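Cevodon publishes tabletop games and the miniatures that go with them. We started in a spare room with one dice game and a box of hand-cut counters. Today the catalog holds 31 titles, from short card games to full skirmish rulesets.

## What we make

Our best-known line is Pultix, a sci-fi skirmish game for two to four players. A starting crew needs five figures, and a match fits into an evening. Una is our solo dungeon game, played on a single folding board. Čierny is the newest of the three – a horror campaign in 12 linked scenarios, first released in July.

All rulebooks are sold in print and as PDF. If you buy the printed book from us directly, the PDF is included.

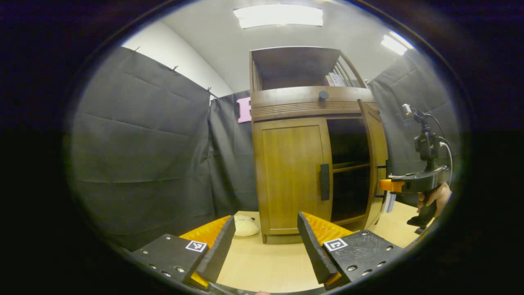 ## How we fund games

Larger projects go through crowdfunding. The Čierny campaign closed with 2,720 backers, and every pledge level has shipped. We don't open a campaign until the rules are finished and the sculpts are approved.

## Playtesting

We have 55 registered playtesters. Groups get a draft, a scenario and a feedback form, and they keep the draft afterward. New groups can apply through the contact page. Please tell us which games you play now and how often you meet.

## Stores and clubs

Retailers can ask for a trade price list by email. Clubs can borrow a Pultix demo set for one month – you pay return postage only.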